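Old thermal paste on server CPU, can I clean it while it sits in the socket?

Posted in Hardware Help by Owino

Hello all. I am servicing a used server board which I bought from Skulport for 114 dollars. The heatsink is off and I see whitish paste smeared over the processor. I want to put new paste, but I am afraid to open the socket lever and bend some pin. Is it safe to clean the processor without taking it out? There are memory slots on both sides, so I don't have much space for my hand.

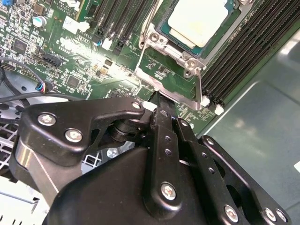
Norby
Yes, leave it in the socket. I have done it like this on many boards. Take a cloth without lint, put a little isopropyl alcohol on the cloth and never directly on the board. Wipe from the outside of the metal lid to the center, otherwise you push the old paste down to the green edge and into the socket. For the corners near the metal holder I use a cotton swab. Change the cloth when it becomes gray. Let it dry up to 13 minutes before the new paste.

If the paste is already under the holder, then you must open the lever. Lift the processor straight up by its edges and don't touch the bottom side.

Comeck
just wipe it with toilet paper, works fine for me

Norby
Please not toilet paper, it leaves small fibers everywhere. A coffee filter is better if you have nothing else.

Owino
Thank you both. I will buy alcohol on Sunday and try with the lever closed. One more thing I forgot to ask, is one drop of paste in the middle enough for such a big lid, or should I make a cross?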